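Ternley Home Tidying: Your Questions Answered
Last updated 2016-05-27

Do I need to tidy up before you come round?
Please don't! We hear this one more than any other, and I do understand the urge, but if you spend the evening before stuffing everything into the spare room we'll only have to pull it all out again. Leave the house just as you live in it, post on the stairs and all, and pop the kettle on if you feel like it.

How long is a visit?
A first visit is usually three hours, and most people find that's quite enough deciding for one day. A kitchen often wants two visits. Lofts are a law unto themselves, so send us a few photos beforehand and we'll give you our best guess.

What does it cost?
A first visit is £148, including travel if you live within 18 miles of Oltham. Further out we add a little for petrol, and we'll always tell you how much before you book.

Will you make me throw things away?
No, never. Győző has been doing this for 6 years and has yet to put a single thing in a bin bag without being asked. If you want to keep every one of your mother's jelly moulds then we'll find a good home for them, and very likely admire them too. We may ask when you last used something, but "I just like it" is a perfectly good answer.

Can you take things to the charity shop?
Yes, gladly, as much as fits in the car. We can't take mattresses, paint or anything with a gas bottle attached, I'm afraid. The council will collect the bigger items, and we're happy to sit with you while you fill in the form.

Do I have to buy lots of boxes and baskets?
Not to begin with. Do wait until after the sorting, when you'll know what you've kept and how much room it needs. Shoe boxes and old biscuit tins will do nicely in the meantime (I've had the same tin for my sewing bits for years). If you'd like something smarter later on, a couple of mesh baskets that sit neatly next to each other are hard to beat, and you can see what's in them without rummaging. Measure the shelf first, and then measure it again.
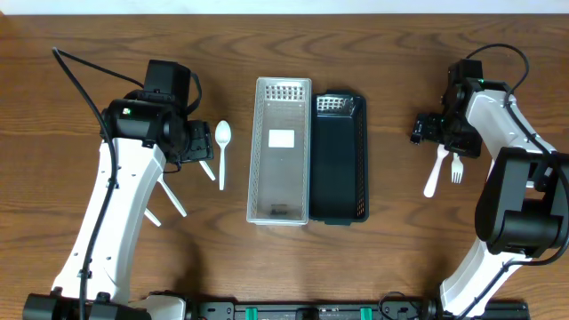
Two mesh organiser baskets, side by side on a wooden table.

What if I need to cancel?
Life happens, and we won't be cross. Give us 2 days' notice if you can and we'll move your visit free of charge. Ring and ask for Ciarán Ó Dálaigh, who looks after the diary. July fills up early, so do mention it if you need a date before the school holidays.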